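# Let the kids keep the blocks out

I've had the same argument at every family dinner since August, so I may as well have it here too. I think we make children tidy up far too early in the day, and far too completely.
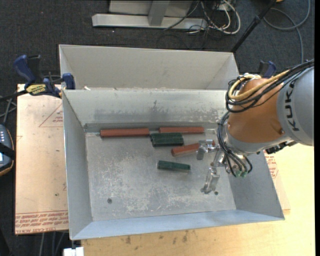 Junpei Kudo wrote back to my last newsletter that a floor covered in toys is a floor you can't walk on, and that his two learned to clear up by the age of four with no harm done. Fair enough! I've stepped on things at night in our place in Granville that made me say words I'd rather my daughter didn't pick up. I'm not asking anybody to live in a toy shop.

But think about how you work on something yourself. If I'm halfway through a quilt (and I'm always halfway through a quilt) I leave the pieces on the table overnight. I come back in the morning, see where I'd got to, and off I go. If someone swept the lot into a drawer at six every evening I'd have given up years ago and taken up television.

A castle is the same kind of thing to a five-year-old. She's got a plan. The long bit is a harbor, the gap is where the dragon gets in, and tomorrow there's going to be a roof. Then it's bath time and we tell her to put it all away, and the next day she starts over with a tower because towers are quick. Do that for a year and you get a kid who builds 178 towers and not one harbor.

My sister says tidying teaches respect for your things. Maybe. I'd say being allowed to finish teaches more of it, but she has a much cleaner living room than I do, so people tend to believe her.

What we do now is pretty simple. There's a rug by the window, and whatever's on the rug stays on the rug. Everything off it gets picked up before supper. The record so far is nine days for one build, a sort of airport with stables, and I vacuumed around it twice and survived. When it finally came down she was the one who took it apart, because she wanted the long pieces for a bridge.

Junpei, I'd still like to hear how yours get on if you try it for a week. Pick a small rug, and wear slippers.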